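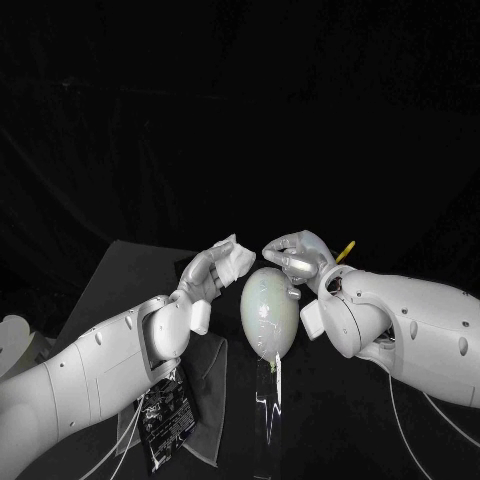 # Balloons, clear plastic and gray towels: which tips I still bother with

Every August I end up dressing tables for the Brirnness street supper, and every August somebody forwards me a list of "genius hacks" for doing it. I've tried a good many of them by now. Most of them cost me an evening. A few were fine. What follows is what I do with balloons, with the clear plastic things that go on and around the table, and with the cloths I use to get fingerprints off all of it. If you've seen the opposite advice somewhere, try both and believe your own table.

## Balloons

**Hairspray makes them last.** I don't buy this one. I sprayed half a batch and left half alone, same bag, same evening, same back room. By morning I couldn't have told you which were which, except that the sprayed ones had dust on them. If you want the balloons to look good at six o'clock, blow them up that afternoon.

**Wipe them before they go up.** This one I do. Latex picks up every fingerprint, and on the pale see-through kind you notice it more than on red or blue. A crumpled tissue, used dry and with very little pressure, takes off the dull marks. Scrunch the tissue loosely so you're dabbing with the creases. A flat tissue drags and squeaks, and the squeak means you're pushing too hard. Skip paper towel, the rough kind anyway, and skip anything with lotion in it. Oils are bad for latex, and a balanced diet of hand cream has killed more of my balloons than pins have.

**Rubbing alcohol for shine.** I've seen this recommended with great confidence and I'd leave it alone. Alcohol is for glass and steel.

**Hold it by the knot.** Good advice, badly explained most places. The skin is thickest at the neck and thinnest out on the widest part, so if you have to squeeze something, squeeze down there. When I need to steady a balloon from the side I use one fingertip, flat, nail well out of the way. Rings off.

**Don't overfill.** I stop when it's still a bit egg-shaped. Once the neck itself starts to swell and the whole thing goes pear-shaped the other way up, you've gone too far. Let a little air out before tying. It'll look smaller than you wanted for ten seconds and then you'll forget.

One year I counted what I had left from a bag, for no reason except irritation: 61 good ones. The packet did not say 61. I'm not going to pretend that proves anything about anybody, but I now buy one more bag than the arithmetic calls for.

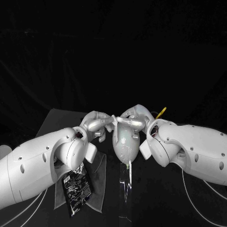

Tying is where people get hurt feelings. There are plastic tying gadgets, and I own two, and they live in a drawer. Pulling the neck long over two fingers and tucking the end through is quicker once your hands know it. If your fingers are sore after the first dozen, the neck is too full, see the point before. Dusting your fingers with a bit of cornstarch helps if it's humid. It also gets on dark tablecloths, so wash your hands before you go near the table. I forgot that exactly once.

**Hanging them by the neck with tape.** Works on smooth walls, for an evening. It doesn't work on a rough painted wall, whatever the video shows. Thread through the knot holds better on anything textured, and it comes down cleaner.

**Rubbing one on your sweater to stick it to the wall.** Lovely for children. Good for a few minutes on a dry day. I wouldn't plan a party on it.

## Clear pouches and the cards that go in them

I like thin clear pouches for menus, seating cards and the little notes that say which dish has nuts in it. They keep sauce off the writing. The trouble is getting a flat card into a pouch that's clinging to itself.

What the lists say: blow into it. Please don't, it fogs the inside, and now you're blotting the inside of a pouch.

What I do:

1. Rub the open end between thumb and finger, sideways, until the two layers slide apart.
2. Bring the card in by its edge, held upright. If you hold it by the face you'll leave prints you can't reach later.
3. Start one corner first. Once the corner is in, the rest follows.
4. Push with a fingertip on the card's edge. Pulling the pouch up over it like a sock only stretches the opening.

Leidy Grajales swears by a sheet of baking paper as a slide, which you lay inside the pouch and pull out afterward. I was rude about this for years. It's fine, if a bit slow. With a stiff card I can't see the benefit, but with thin paper I've come around to it.

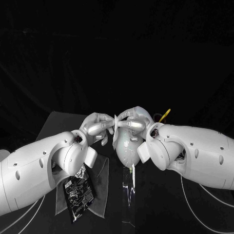 **Size matters more than the brand.** Get a pouch a little wider than the card. Snug looks smart in the photo and then you stand there at the table for half the evening coaxing corners in. I cut my cards down instead of buying new pouches, and a craft knife against a steel ruler does it better than scissors.

**Dryer sheets for static.** People adore dryer sheets. They'll wipe a television with one, a lampshade, the cat. On clear plastic they do knock the cling down, and they also leave a film you can see as soon as light hits it sideways. I'd take the cling. A barely damp cloth passed over the outside does nearly the same job and leaves nothing behind.

**Storing them flat.** Yes, always, between two sheets of cardboard. A pouch that's been folded once has a white line in it forever. I've read that you can iron it out through a towel. I tried. I now own one fewer pouch.

## Cups, domes and other clear plastic

Clear plastic scratches if you look at it sternly, and most of what passes for cleaning advice is written by someone thinking of glass.

- **Vinegar:** OK on plain water spots, diluted, rinsed off straight after. It does nothing for scratches. I have been told several times that it does.
- **Toothpaste:** it's an abrasive. It will swap one deep scratch for a cloudy patch of small ones. Some people prefer the patch. I don't.
- **Baking soda paste:** same answer.
- **Dishwasher, top rack:** depends entirely on the cup, and the marking on the bottom is the only opinion I'd listen to.
- **Lukewarm water, one drop of dish soap, fingertips:** boring and it works. Rinse before you rub, or you're sanding the thing with its own dust.

Dry them by hand. Air drying sounds gentler, but around here the water leaves a ring on everything, and then you're back to rubbing. Hold a cup from the outside with your fingers curled around it and turn the cup in the cloth. Poking a wad of cloth down inside and twisting is how the thin ones crack at the rim.

Don't stack them clear-on-clear without something between. A square of tissue is enough. Javiera Arancibia uses coffee filters, which are exactly the right shape, and I've stolen that.

## Glossy black things

If you put anything glossy and black on a table, a sign or a tray or a panel stood up at the back, make it the last thing you clean and then keep your hands off it. It shows everything. I've never met a spray that didn't leave streaks on it if I used as much as the bottle suggested. Two light puffs onto the cloth, never onto the surface, then a dry cloth straight after. Go in one direction. Circles look very professional and leave circles.

Matte dark tabletops are the other way around: they hide dust and keep every greasy smudge. Dish soap in warm water, wrung-out cloth, then dry. Polish makes it worse, because polish is more or less a smudge on purpose.

## The towels

I've gone through a lot of microfiber and I'm suspicious of most of what's printed on the band. The weight is worth reading. I've had good service from plain gray ones at 300 grams per square meter, and the plush, heavier kind pushed grease from one end of the table to the other. Color doesn't matter, except that gray hides stains, so it's harder to know when one is dirty. I throw mine in the wash on a schedule for that reason.

Lay the towel out flat, lengthwise toward you, and work on top of it. A cup set down on a towel doesn't scratch and doesn't roll. It's also a good way to stop yourself using that same towel to wipe things, if you're strict. Fermín Durán folds his into quarters to get eight clean faces. I lose track at three, but he's right that it beats scrunching when you're wiping something flat.

Wash them without cotton, or they come out furry. Wash them without fabric softener, every time. I've seen "just a capful is fine" and I tested it, and my capful towels smeared from the first wipe onward. Low heat in the dryer, or the line. 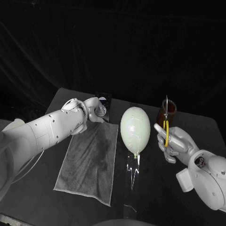 **Can I use the same microfiber towel for the tabletop and the clear plastic?**

Use separate ones. The tabletop towel picks up grit, and grit is what scratches plastic. Mark one with a stitch in the corner if they're the same color, and when it gets tired, demote it to tabletops.

## Small things that didn't fit anywhere

Short nails. I know it's not a cleaning tip.

Clean under a lamp set low and off to one side. Overhead light forgives everything, and the low evening sun at the supper won't.

Cotton gloves are on all the fancy lists. They're slippery on balloons and hopeless for pouches, since you can't feel where the layers part. I wear them for nothing on this page.

Do the dusty jobs first, the clear plastic next, and the balloons at the end, when the floor is swept. A balloon will find the one crumb with an edge to it.

Iara Leiva wants me to mention that lemon juice takes tape residue off plastic. I've had it work once and fail twice, and cooking oil worked all three times. Wash the oil off afterward with dish soap, and keep the balloons in another room while you do it.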